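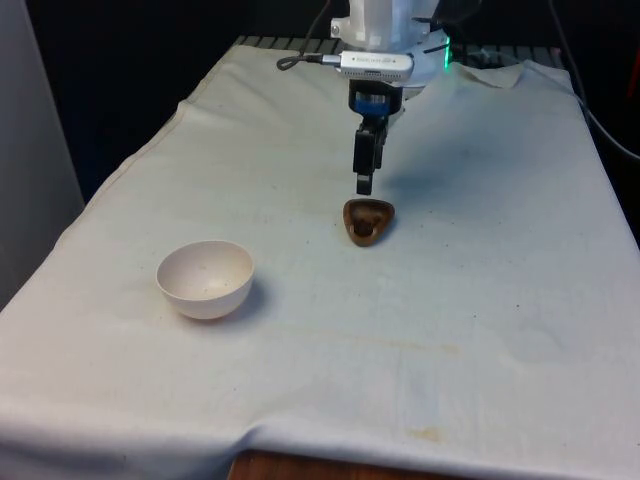
Slide 1. Wooden dish on an off-white cloth. Leave up while people find seats.

Speaker notes: Setting a table for a long lunch
Flokcombe Hall, Thursday session, 2 pm

Start on time even if the back rows are still filling. Say good afternoon, point out the toilets and the side door, and ask for phones on silent.

Opening. I ran the lunches at Griffiths for nine years before I moved over to Lernosel. Most of what I know about tables came from clearing them. You learn what people used and what they pushed aside. The talk is mostly about that second pile.

Slide 2. The cloth
Plain cloth first. Off-white, cream or grey will take any food colour and any plate. Pure white shows every drip by the entrée. Iron it on the table if you can, with a towel underneath. Mention the overhang: a hand's length is plenty, and longer ends up in laps.
Someone usually asks about paper. Paper is fine outdoors. Bring clips.

Slide 3. How much room a person needs
Show the tape measure. Allow a good shoulder width each and don't let the host talk you into an extra chair at the corner. At the August lunch we seated 46 at tables meant for fewer, and the elbows were the main topic of conversation. Tell the story about the gravy boat if there's time.

Slide 4. Small dishes
Salt, olives, butter, pips. Everybody forgets somewhere to put the pips. Small dishes should be low enough to reach over and heavy enough to stay where they're put. Wood is good for dry things – nuts, bread, salt flakes. Wipe it, don't soak it, and oil it when it starts to look grey. Keep wet things in glazed bowls.
Pass the two sample bowls along the front row. Get them back before the break.

Slide 5. Middle of the table
Flowers lower than the chin. Candles without scent. Leave a clear strip for platters, and check it by putting the real platters down empty the night before. I label mine with scraps of paper.

Slide 6. Costs
Hire for the August lunch came to $700, with linen another $345 on top. Cultum had the linen pressed and folded, and I would pay for that again. Glasses are where breakages add up, so read the hire terms before signing.

Pause for questions here, not at the end. Repeat each question into the microphone.

Slide 7. Clearing
Clear from the ends toward the kitchen. Scrape away from the table. Leave water glasses until people stand up. Cloths go in cold water the same day, and red wine gets rinsed before anything else touches it.

Handout is one page, both sides. Spare copies on the chair by the door. Projector off before the tea urn goes on, as they share a circuit.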